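Produce Boxes, Folding Tables and the Great Small-Stuff Sort

Household tips, storage section

I love a good fruit box. The sturdy printed kind, with thick walls and bright colors, is my favorite free container in the whole house, and I will happily carry one home from the market even when I only went for onions! The walls stand up by themselves, you can see everything from the top, and when it finally gets floppy it goes out with the recycling and you start over with another one.

So this page is about sorting small household things with boxes you already have, on a table you can fold up afterward. I use a slatted camping table for it. Crumbs and dust drop straight through the gaps (sweep under it when you're done), and it's low enough to work at sitting down. 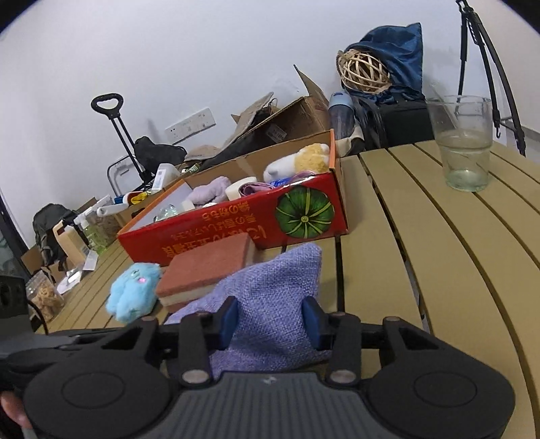
400 words or so, 2 minute read

Start with the soft things. Plush toys, cloth bags, folded cloths, all of that can share one open box, and a red one is wonderful because you can spot it from across the room. Fold the cloths flat and tuck the toys into the corners, where they hold the sides up a little. A roll of tape can ride along in there too, if you're going to need it for the next box anyway.

Cloth bags deserve their own word. Shake them out, turn them inside out and run a finger along the bottom seam, you'd be amazed at the lint. Then fold in thirds, tuck the handles in, and stand them on edge like files. I got 9 into a single shoebox this way and was ridiculously pleased with myself.

Sponges: keep new ones apart from anything you've cleaned with. An old one can go down to floor duty, and I snip off a corner so it never sneaks back to the sink.

Now the table. Give every kind of thing its own patch before you begin. Mine go like this:

Jars and tubs on the left
Low tray in the middle for odds and ends
Drinking glass well to one side, away from your elbow
Tissues at the far corner

That low tray is my best trick. Any cardboard tray with a hand-hold in the front will do, and you can pull it toward you, pick through it and push it back without lifting a thing. Small bottles stand up at the end. Loose sachets should go in right away, they slide into the gaps between slats and then you're on your knees.

Clear jars are great for snacks in chunks and pieces. When you open one, lay the lid flat right next to it, and put it back on before you open the next. I label the lids in Dabbas chalk pencil, which rubs off with a damp thumb, and I write the month I filled the jar. October's still good in December, for most dry things in my kitchen at least.

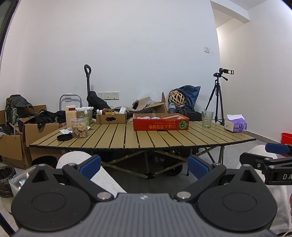 Tamer Salameh wrote in to say he lines his fruit boxes with an old pillowcase before anything soft goes in, and that he cuts the box down to two thirds of its height so his kids can reach the bottom. He also wants everyone to check for staples first. Yes to all of it! I tried the pillowcase and it lifts out in one go, toys and all, when you want to wipe the inside.

A few last bits. Stack cardboard against a wall with the heaviest at the bottom, and close the flaps properly if something is going on top. Bags and backpacks can sit up there for an afternoon, but hang them up by evening or they'll live there. If your table wobbles, check that the crossed legs are fully open before you load it, and keep heavy jars over the frame.

Next up on the storage pages: drawer dividers out of cereal boxes, plus what to do with lids that fit nothing.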